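ACTA DE LA REUNIÓN DEL GRUPO DE TRABAJO SOBRE AUTOMATIZACIÓN DE TAREAS

Fecha: 25 de junio de 2023
Lugar: sede de Womley, sala de la planta baja
Preside: Ctibor Slanina

1. Aprobación del acta anterior

Se aprueba sin enmiendas.

2. Estado de las pruebas de manipulación en taller

El responsable técnico expone los resultados del turno de ensayo con piezas de plástico moldeado. El equipo completó 70 ciclos de recogida y colocación sin intervención del operario. El ritmo sigue siendo inferior al de una persona y las piezas curvas plantean dificultades de orientación cuando quedan tumbadas de lado sobre el banco. El Sr. Slanina pregunta si la dificultad corresponde a la mano o a la percepción. Se le responde que a ambas, sin que pueda precisarse aún en qué proporción.
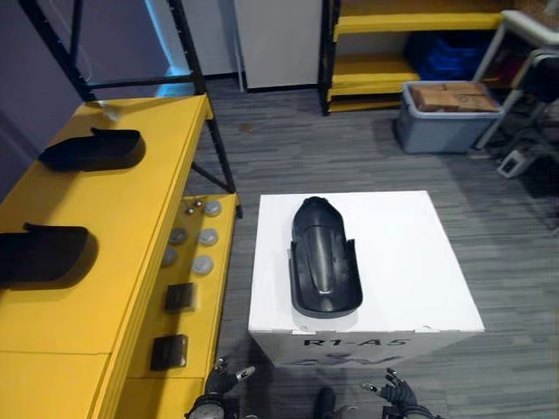 La representante de Unex advierte que un puesto preparado de antemano no equivale a una línea en producción, y solicita que los próximos ensayos incluyan piezas mezcladas y cambios de posición no avisados. Se acepta la propuesta.

3. Tareas domésticas

Orby presenta su informe sobre plegado de ropa y recogida de cocina. El grupo considera que los resultados no permiten recomendar todavía su uso en viviendas sin supervisión —en particular donde haya menores o personas dependientes—.

4. Acuerdos

Se autoriza un gasto de 2.000 euros para utillaje.
Nutsugah redactará el protocolo de ensayo con piezas mezcladas.
Se aplaza a noviembre la decisión sobre el piloto doméstico.

5. Ruegos y preguntas

Unex pide recibir los registros de fallos junto con los de ciclos completados. Se toma nota y se levanta la sesión.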